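Home | Projects | Reports | Labs | Contact

Equipment Plan for a Garment Sorting and Folding Station
Student project report, Automation Workshop
April 7, 2023

12 shares | 3 comments

1. Background

Our group was asked to plan a small station that takes mixed clothing from a table, sorts it, and folds it. The workshop already has one arm with a gripper and a wrist camera. The question for this report was what we should buy so that a second station can run next to the first one, and what that would cost over the first year.

We were given a ceiling of $3000 for hardware. That did not include the arm itself, which the department will lease separately. It did include the gripper, camera, cables, table, lighting, trays, and the garments we practice on. We did not expect the garments to matter much in the budget, and in our first draft they had no line at all.

2. What the station has to handle

We made a list of garment types before looking at any catalog. Our supervisor had told us that an earlier group bought a gripper first and then found it was poor with thick cloth. The list has shirts, trousers, dish towels, and children's clothes. Trousers are the hardest item on it. They are long, they have a waistband that is stiffer than the legs, and the fabric stacks up in layers when they are folded.

Patterned cloth also caused trouble. Stripes and checks change direction wherever the cloth creases, and our edge detection sometimes took a stripe for the edge of a garment. We decided to keep patterned items in the set on purpose, so the camera choice would be tested on them.
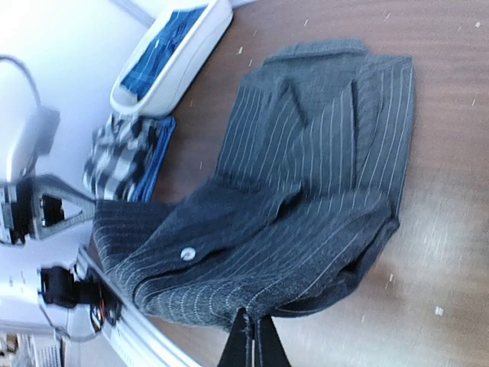 Photo: wrist camera, project group

The pinstriped garment is the kind of item we used to compare camera options. The stripes bend together at the folds, the fabric goes dark where it turns under, and the small button is close to gray on gray. A camera that gives a usable picture of plain towels can still lose a button like that one. The checked and plaid pieces were kept for the same reason.

The wiring close to the gripper is the other thing we had to plan for. Thin wires near moving fingers need a cover or a clip, and neither of the gripper quotes we received included one. We added a line for cable protection after the second draft.

3. Options compared

Gripper. We asked for quotes on two models. The Brestik gripper has a wider opening and softer pads. The Gramex gripper is cheaper and closes faster, but the pads are sold separately and the supplier wants a minimum order of four sets. With pads included, the difference between the two came to $72. We recommend the Brestik. The lower price of the Gramex mostly goes away once it is ready to use, and we would be left with pads we have no storage for.

Camera. Nurmi offers a small wrist camera that fits the mount we already have. A camera with higher resolution was available, but it needs a new bracket and a second cable run down the arm. We chose the Nurmi and put part of the savings into lighting. In our trials, better light helped more with dark fabric than extra resolution did.

Lighting. Two diffuse panels on adjustable stands. The wall behind the current station is pale and came out overexposed in some of our pictures, so the panels should be placed to the side and dimmable.

Table and trays. We can reuse a wooden table from the storage room. Trays with rounded corners are easier on the cloth, and we suggest one spare per station.

Garments. We set aside $200 for secondhand clothing. Cloth wears out from repeated gripping, and several of our towels were replaced before the end of the term. Lint and small bits of debris also collect on the table, so a hand vacuum is on the list.

4. Service and spare parts

Huno sells a yearly service plan that covers the gripper and camera together. We read the terms twice. Pads and cables count as wear parts and are not covered – these are the two things most likely to fail in our use. We recommend skipping the plan for the first year and keeping one spare cable and one spare set of pads on the shelf instead.

5. Order of purchase

The gripper and cable protection should be ordered first. The gripper has the longest delivery time, and the mount cannot be checked without it. Camera and lighting come next. Garments can be bought at any point, but not all at once – it is better to see which types are missing after the first few weeks.

If the order goes in before the summer break, the second station should be ready for testing in October.

6. Open points

The power outlet by the planned location is shared with the soldering bench. We have asked for a separate one and have no answer yet. We also do not have a firm shipping price for the gripper, so that line in the budget sheet is marked as an estimate.

Previous report | Next report | Back to top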